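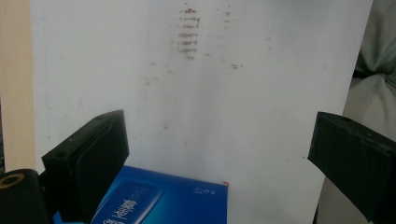
Figure 1. The hand-held gripper open over a blue box, white board behind.

Calline Hand-Held Gripper Kit: A Term of Living With One
Student project report, Applied Automation elective

1. Why we rented it

Our brief was to review a rental kit as if we were a small shop deciding whether to pay for it. The department's own arm dates from 2014 and has opinions about Mondays through its whole service life, so we went with something that needs no arm at all. Calline rents a hand-held gripper with a camera on it. You squeeze, it records, and the Kustico software turns the result into something a robot could learn from. The rental covered 30 sessions. We used them all, including one that was mostly lunch.

2. Setup

The manual promises a first recording in 7 minutes. We needed an afternoon in March. Most of it went on the Kustico login, which sends its confirmation code to whoever ordered the kit, and that was the department office, and the office closes at four.

After that, things got better. The gripper is comfortable for a short stretch and less so for a long one. The black pads are the best part of the product.

3. Test objects

We picked things a packing bench might see: boxes, bottles, a few items with awkward shapes. Boxes were easy. Bottles were where our group learned some humility, mostly over whether to go for the wide part or the narrow part. We settled on the narrow part after a vote of three to one. The one is writing this section.

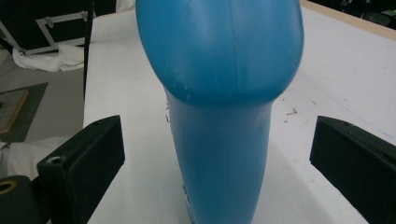 Figure 2. Blue bottle between the open fingers.

Shape matters more than the Calline brochure lets on. With a bulge on top, the approach has to come in lower than feels natural, and a new user will want to argue with it.

4. Software

Kustico sorted our clips by session and flagged 32 of them as "low confidence." It did not say in what. We compared notes with the group using the Nigam kit, whose software flags nothing, and couldn't agree on which was worse. 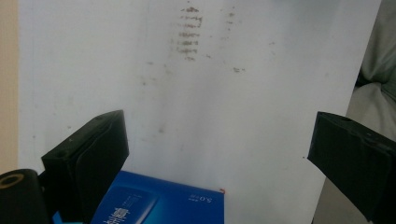
Uleo Student Reports, Issue 7

5. Verdict

We would rent it again for boxes. For bottles, budget extra practice time and a patient partner. Support answered every email, usually with a link to the page we had just been reading. The carrying case is very good and we were sorry to return it.

Still open: whether the pads wear down over a longer rental, and who has the spare charger.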